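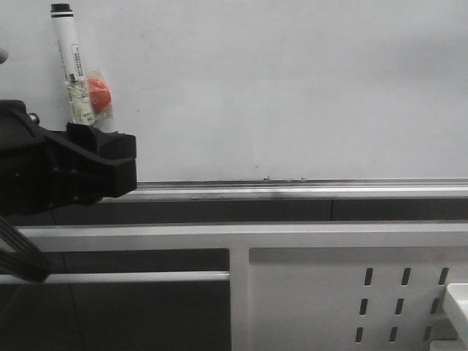 Marker tray keeps collecting junk, and the board has specks that won't wipe off

Posted 3/12/19 by Nilmini Howlader

We put up a white wall board with a metal ledge in our shared workroom in Olstead in February. It's mostly clean, but there are tiny dark specks right above the ledge and a dry eraser doesn't move them. The ledge is also where everyone parks markers and wrapped candy. Is there a cleaner that won't hurt the surface, and how do you store markers so they don't dry out?

Barry Hartley
Try a damp microfiber cloth first. If that doesn't do it, put a little rubbing alcohol on the cloth and wipe the specks one at a time. Don't spray the board, it runs down behind the ledge. If they still won't come off they may be chips in the coating, and scrubbing makes those worse. Wipe the ledge too. Marker dust sits there and gets pushed back onto the board by sleeves.

Sabina Pramanik
just use a magic sponge, works on mine

Iresha Saha
I would skip the sponge. It dulled a patch on our board and now that patch ghosts every time. For the markers, keep them flat with the caps pushed on until they click. Cap-up in a cup is the worst way, the ink settles away from the tip. We screwed a small box to the wall 2 feet from the board and the candy goes in a jar on the desk.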